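Frequently Asked Questions: Tables and Wash-Up Areas

Haslam Community Kitchens - Information for Hirers and Regular Groups

The following answers apply to all groups using the shared kitchens and the adjoining preparation rooms. They should be read together with the Conditions of Hire. Where the two differ, the Conditions of Hire prevail.

Who is responsible for cleaning the tables?

The group named on the booking is responsible for every table it uses, including any used only for setting down bags or crockery. Cleaning must be completed within the booked time. A further 10 minutes is allowed at the end of an evening booking, provided that the next group has not arrived.

What should be used on the wood-grain tabletops?

A soft cloth, warm water and a small amount of neutral detergent are sufficient for ordinary use. The cloth should be well wrung out before it touches the surface. Scouring powder, bleach and undiluted vinegar are not permitted on any tabletop. The approved detergent is Cemora, kept in the locked cupboard beside the sink; the code is supplied with the booking confirmation.

Should the table be wiped in a particular direction? 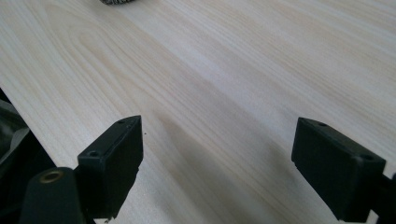 Wiping should follow the grain for the full length of the table, with the cloth turned to a clean face for each pass. Dried starch and flour are difficult to find on a pale top, particularly where thin tan stripes alternate with whitish bands, and hirers are asked to check such areas with the palm of the hand as well as by eye. A second pass with a dry cloth is required before chairs are returned to their places.

Are scourers allowed on the tables?

No. Steel wool, metal scrubbers and the green side of a sponge are for pots, oven trays and roasting racks only. They must not be used on tabletops, non-stick pans, glass or the stainless steel splashbacks. The cost of refinishing the tops in the Festimus Room last winter was $1,207, and most of the damage consisted of fine circular scratches.

Where are scrubbers to be kept?

Each sink is allocated a drainage basket. Scrubbers should be rinsed under hot water, shaken over the sink and placed in the basket without a lid or bag. They are not to be left in the sink, on the draining board or in a bucket of water overnight.

May a corner basket be taken down from the wall?

Yes, for cleaning. Corner baskets should be lifted off, emptied and washed in warm soapy water, with a bottle brush worked through the drainage slots. The mounting holes should be wiped out as well. A basket that no longer sits firmly when returned to the wall should be reported to the office and left in the cupboard. 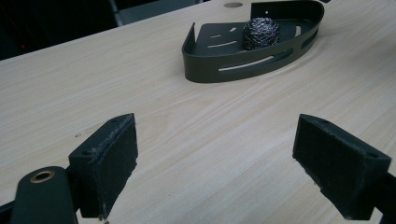
Bernadette Sheehan wrote to the office in June that her group had always put baskets down on the table while the wall tiles were being scrubbed, and asked whether the practice could continue, as there was no other surface within reach. The office has agreed that it may, on the condition that the underside of the basket is dried first and that a folded tea towel is placed beneath it. Baskets should be lifted and not slid.

What is the correct way to dry a basket?

Stand it on its edge on the draining board so that water does not collect on the base. Coated metal should then be dried with a tea towel. Chipped coating should be reported, as the bare metal underneath may rust and mark the wall.

How often are scrubbers replaced?

Scrubbers are replaced monthly by the office. A scrubber that is shedding metal, smells sour or has visible rust should be thrown out at once, whatever its age. Replacements are in the drawer marked Bititeo, together with spare cloths and rubber gloves. There is no charge for a reasonable number.

What about small marks and specks on the tabletop?

Many small marks lift with a damp cloth held in place for a minute. Hirers should not pick at a mark with a knife or fingernail. Permanent blemishes noticed on arrival should be entered in the room book before the session begins - an entry made afterwards cannot be taken into account when the bond is assessed.

What is the bond, and when may it be withheld?

The bond is $300 per booking for casual hirers. Regular groups pay it once a year. Part of the bond may be withheld for scratches, heat marks, water damage or extra cleaning, and an itemised statement will be sent in each case.

May hot dishes be placed directly on the tables?

No. Trivets and cork mats are stored under the servery. The kitchens hold 53 mats in total, and they should be returned dry to the room from which they were taken.

How can a problem be reported after hours?

Write the details in the room book and leave a message on the office number shown inside the front door. Messages are cleared at 8.30 am.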